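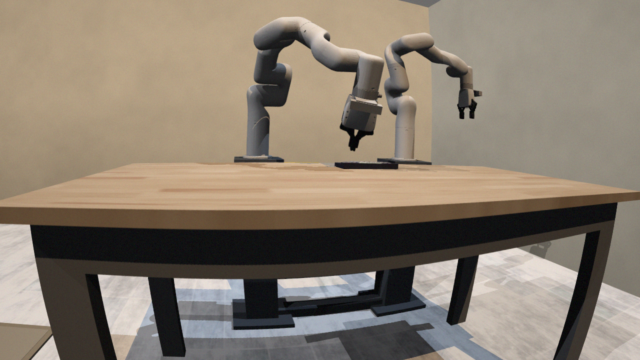
Varetti Home Robotics Shares Results of Its First Two-Arm Chore Study

EDTHORPE — 25 Jun 2023 — If you have ever stood at the kitchen table after supper and wished that somebody, or something, would come along and tidy it for you, then you have asked the same question our team at Varetti asks every morning over coffee. Can a machine do the chores yet? Today we are happy to share what we have learned so far, and to say as plainly as we can that the answer is "some of them, slowly, and with a good deal of patience from everyone involved."

The study, which we call the Lovitz Table Study, was carried out entirely in simulation. A pair of robot arms was set at the far side of a wooden table in a simple computer-made room, and the arms were asked to do the small, dull jobs that fill up so much of a day at home or behind a shop counter: picking up something low and flat, moving a thing from one side to the other, putting a tray back where it belongs. Over the course of the work the arms made 2,694 attempts at 53 different chores. Every attempt was scored as done or not done, with no credit given for coming close (and there were a great many that came very close!).

The chores that went best were the ones where the object sat by itself on a bare tabletop and had a good edge or handle to take hold of. Lifting a cup and setting it down again went well from the first week. Sorting blocks by size went well too, once we had settled on what we meant by "sorted," a conversation that lasted longer than any of us had planned. The hardest chores were the thin ones. A spoon lying flat, a placemat, a shallow tray with hardly any lip to it: these are things a four-year-old picks up without a thought, and they gave our arms no end of trouble.
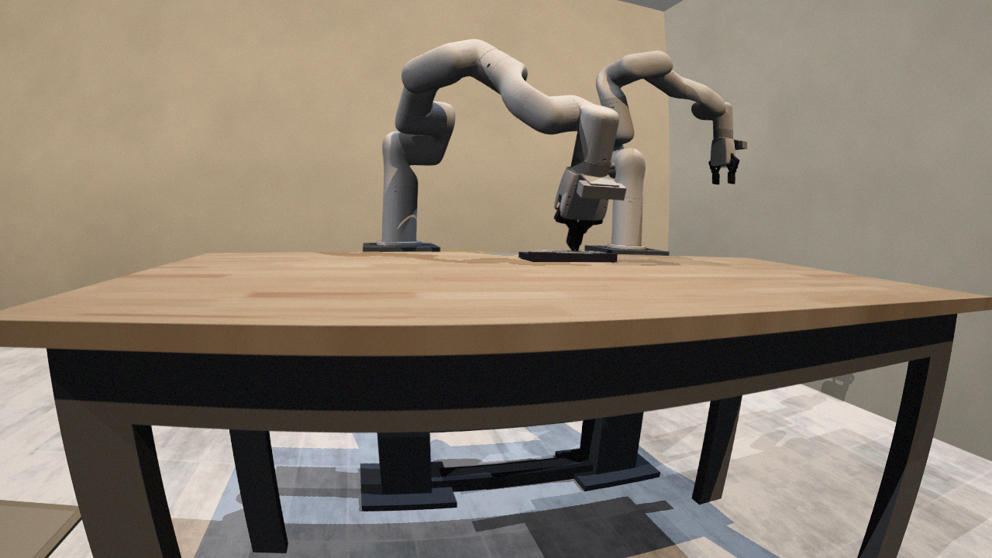 "People see an arm reach down to a tray and they figure the hard part is the reaching," said Olumide Isah, who leads the study. "Reaching is the part we feel pretty good about. It's the last half inch that keeps us up at night, when the fingers have to close on something thin and not push it across the table or tip it over. My mother asked me when she can have one to do her dishes, and I told her to hang on to her sponge for a while longer."

Having two arms helped, though not always in the way we had hoped. Of the 53 chores, 253 attempts at the longer ones ended early after one arm got in the other's way, and much of the spring was spent teaching the pair to take turns. We still find that one arm working while the other waits up out of the way is often the quickest path to a finished job, even if it looks a little like one person cooking while the other leans on the fridge.

We also want to be careful about what these results do and don't say. A simulated table never gets sticky. Nobody leaves the mail on it, and the cat does not walk through. Working this way lets us try an idea before lunch and throw it out by dinnertime, and we are very fond of it for that reason, but a chore finished in simulation still has to be finished all over again in a real room, with real light and real crumbs. We are not announcing a product today, and we would ask our friends in the press to please not announce one for us.

What comes next is the part we are most excited about. Beginning in September, Varetti will work with Igwe, a housewares shop here in Edthorpe, on 2 of the chores from the list: returning trays to a shelf and clearing a display table at closing time. The shop's staff will choose the trays, set the pace, and tell us frankly whether the arms are any help to them. If it is faster to do it by hand, and for now we expect it will be, we would like to know by how much, and which part of the job is eating up the time.

The full list of chores, along with the scoring rules and a plain-language account of the attempts that failed, will be sent to anyone who writes to our office and asks for it. Teachers and shop owners are especially welcome to get in touch, and so is anyone with a chore they truly can't stand. We read every letter, and several of the chores in the study began as complaints from our neighbors.

About Varetti

Varetti is a home robotics company based in Edthorpe. It studies how machines might lend a hand with everyday work in homes and small shops.

Press contact: Olumide Isah, Varetti, Edthorpe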